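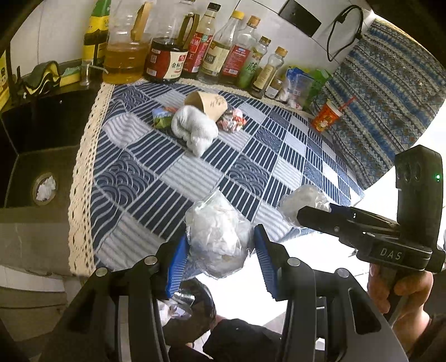
Vratislav Sokol has been sewing table linen and small household pieces from his house in Clarkorcombe for long enough that he has stopped counting the tablecloths. He sells most of them at the Latau market, which runs every second Saturday, and the rest by word of mouth.

He came to it late. His mother sewed, his father drove trucks, and he worked in a hardware store until his knees got bad. "I needed something I could do sitting down," he says. "I had her old machine in the garage. I made a cushion cover and it was crooked, and I made another one."

The machine has been replaced since. The one he uses now cost him $800 second-hand and lives in the back bedroom, next to shelves of cotton sorted by colour. He buys offcuts when he can. "New fabric is dear. If I bought everything by the metre I'd have to charge what the shops in Drasville charge, and people at the market won't pay that."

Prices are the part he likes least. A runner might take him an afternoon, a full cloth with an edging a good deal longer. He tried working out an hourly rate once and gave up. "Murali told me to double everything. I put it up a bit. I still sold out of napkins."

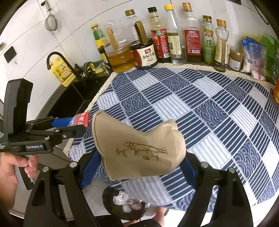 Murali Kartha has the next stall along and sells pickles. The two of them share a van to the market and split the fuel. Kartha also talked him into taking orders, and Sokol now keeps a notebook with names, sizes and colours. The biggest job so far was 215 napkins for a wedding in August. "I did hems in my sleep. I wouldn't do that many again."

He is fussy about washing. Everything he buys goes through a warm wash before he cuts it, and he tells customers to skip the dryer for anything with a lace edge. "Cotton shrinks and the trim might not, or it shrinks a different amount. Then it puckers, and they bring it back to me."

Do they bring much back? "A few. Mostly it's red wine. I can't do anything about red wine."

Last year he made some $3,000 after costs, which paid for a new roof on the shed. He has been asked to teach a Tuesday night class at the hall and hasn't made up his mind. He would want a small group and decent lights.

For now he is working on Christmas stock, mostly placemats and drawstring bags. The stall is at the river end of the Latau market, open from eight until he runs out of change.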